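Chapter 8
Chores and Shop Work: What Machines Can Do So Far

In this chapter
8.1 Why small jobs are hard
8.2 Soft things, hard things and things that hang
8.3 Counting a success
8.4 Homes compared with shops
Review problems

A dishwasher is a machine that does a chore. So is a bread maker, and so is the belt that moves groceries toward a cashier. Each one does its job well because somebody arranged the job around it. The plates go in a rack. The flour goes in a pan. When people ask whether machines can do chores yet, they usually mean something else. They want to know if a machine can walk up to a table it did not arrange and do what a person would do there.

Take the job of putting a lanyard on a display head, the kind a store uses for hats. A new clerk learns it in one try. You pick up the strap, open it into a loop, pass it over the top of the head and let the badge holder drop in front. For a machine with two hands, every part of that sentence is a separate problem. The strap is flat and limp, so it has no fixed shape to plan for. The loop has to be held open from both sides at once. The head may tip if it is bumped, and other objects nearby must be left alone.

Engineers call a setup like this a tabletop task. The objects are ordinary and cheap, and most of them play no part in the job.

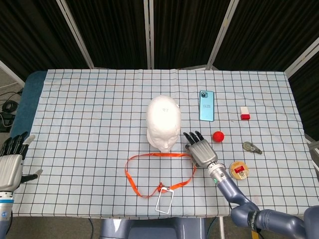

8.1 Why small jobs are hard

Suppose a machine has been trained to hang lanyards in the stockroom of Zellano, a small chain of gift shops. Hashini Bepari, who runs the trials, records 925 attempts over one month. The machine finishes the job in 281 of them, or some 30 percent. That number alone does not tell us much. We need to know where the other attempts ended.

Bepari sorts them by the step that failed: finding the strap, gripping it, opening the loop, clearing the head, and letting go. Letting go surprises many students. A strap can catch on a fingertip and come back off with the hand.

Keep these 5 steps in mind as you read. In Section 8.3 we will work out a success rate for each one, and you will see how a machine that is fairly good at every step can still be poor at the whole job.

Terms to know: grasp, limp object, clutter, attempt, success rate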